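**Privberg issues safety notice for Pakano tabletop arm after wrist brake fault**

26/07/2022 - Privberg today issued a safety notice to all owners of the Pakano tabletop robot arm. The notice concerns a fault in the wrist brake that can allow the end of the arm to drop when power is removed. Owners are asked to stop using affected units near people until a free repair has been completed.

The fault was first reported by Kocabaş, a kitchen goods distributor that uses Pakano arms to sort and place household items. During a routine shutdown, the wrist of one arm fell 10 centimeters onto the work surface. An employee who was reaching across the table at the time received a bruised hand and returned to work the same day. No other injury has been reported to the company.

Privberg has established that the fault affects arms fitted with a brake spring from a single production batch. The spring can lose tension with repeated use. While the arm is powered, the motors hold the wrist in position and the weakness does not show. When power is cut, whether at the main switch or by the emergency stop, the brake alone must carry the load, and in affected units it may slip.

A total of 2532 Pakano arms have been delivered to customers. Of these, 632 contain a spring from the batch in question. Privberg has inspected 161 of the affected units to date and found measurable loss of tension in some of them, mostly in arms that are shut down several times a day.

The company has reproduced the fault in its test program and has used simulation to study how the arm behaves over a table of mixed goods when power is lost at different heights and angles.

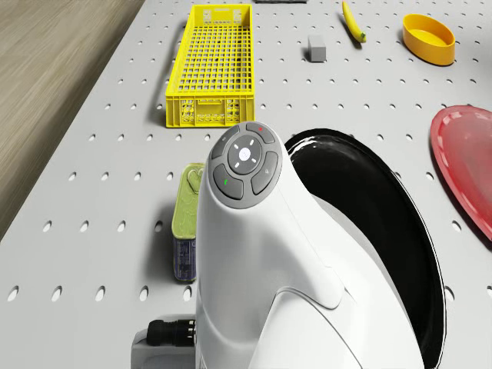
The results show that the risk is greatest when the arm is stretched out and carrying a load near its rated limit. With the arm folded close to its base, the wrist moved very little in any of the trials. Privberg has based its interim instructions on these findings.

Until the repair is made, owners of affected units should do the following:

- Return the arm to its folded rest position before switching off the power.
- Remove any load from the gripper before shutdown.
- Keep hands and arms out of the area under the wrist at all times, including when the arm is stopped.
- Do not attempt to adjust or replace the brake spring.

The emergency stop remains fully functional and should still be used whenever there is a danger. Staff should be told that the wrist may drop after the stop is pressed.

"A brake must hold when everything else is off, and in these units we cannot promise that it will," said Apostolos Galanis, Director of Product Safety at Privberg. "Our batch inspection should have found the weak springs before the arms were shipped. It did not, and we apologize to the employee who was hurt and to every customer whose work is interrupted."

Repairs will be carried out at the customer's site by Flokora, Privberg's service partner. Each visit includes a new spring, a load test of the brake and a signed test record. Privberg expects all affected units to be repaired by the end of September. Customers who prefer to return an arm may do so at the company's expense - a loan unit will be provided where stock allows.

Privberg has also changed its incoming inspection. Springs from every batch are now cycled under load before any are released to the assembly line.

Owners can find out whether a unit is affected by giving its serial number to Privberg customer service or to their Flokora representative. Registered owners will also be contacted in writing.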